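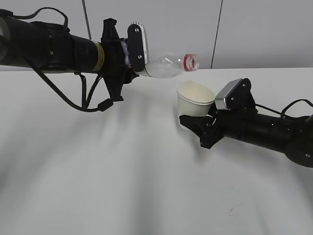 Bottle and paper cup at the white table.

Jellham Social Hall, Refreshments Group
Minutes of the July meeting, started at 6:40 p.m.

Iveta Čierny took the chair and thanked everyone for coming out in the heat, and for the plum cake, which was very good and did not last as far as item two.

1. Minutes of the last meeting
Read and agreed, with one correction. The cups we bought in spring came from Rultel and not from Ririx, as was written. Ririx supplied the napkins.

2. Money
Iveta reported a balance of 3,433 in the drinks account, once the bill for the new water urn has been paid. There was a friendly but rather long conversation about whether the urn counts as furniture, and we agreed to leave it where it is in the books until the year is out.

3. Paper cups
The cupboard was gone through before the meeting and there are 588 paper cups left, all of them the plain white kind with the rolled rim. The general feeling was that they are perfectly nice to drink from but a bit soft in the hand, and that a person with a firm grip can squeeze one quite out of shape. Several members have taken to putting one cup inside another, and the group talked over whether we should be doing this for every drink or only for the hot ones.

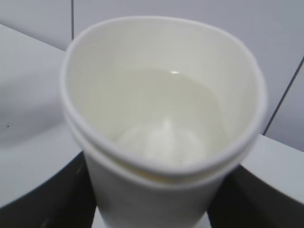

Photo: Jellham Social Hall

It was felt that two cups together do hold up better, though the rim can still go oval if it is pinched, and of course we go through the stock twice as fast. Iveta asked that we double up for tea and coffee only, and use a single cup for water and cold drinks. Agreed. She will also ask Rultel for a price on a sleeve of 100 in the thicker paper, so we can try them before the harvest supper — there is no hurry, but it would be lovely to have them by then.

4. Pouring and clearing up
We were all reminded, kindly, to pour over the table and to keep the bottle low and close to the cup. Empty plastic bottles go in the tall bin by the side door with their caps on. Cups with anything left in the bottom should be tipped into the sink first, please, and then stacked. The bag leaked again last month and it took two of us a good while to mop the hallway.

5. Harvest supper
Esteban, the bakery on the corner, has offered rolls at the same price as last year, and this was accepted with thanks. Some 881 tickets were printed for the whole season, so there are plenty left and no more need to be ordered. The seating plan was held over.

6. Any other business
The blue tablecloth is still missing. If it is in your laundry, please bring it back.

Closed at 8:05 p.m. Next meeting in September, same room, and Iveta will bring the cake.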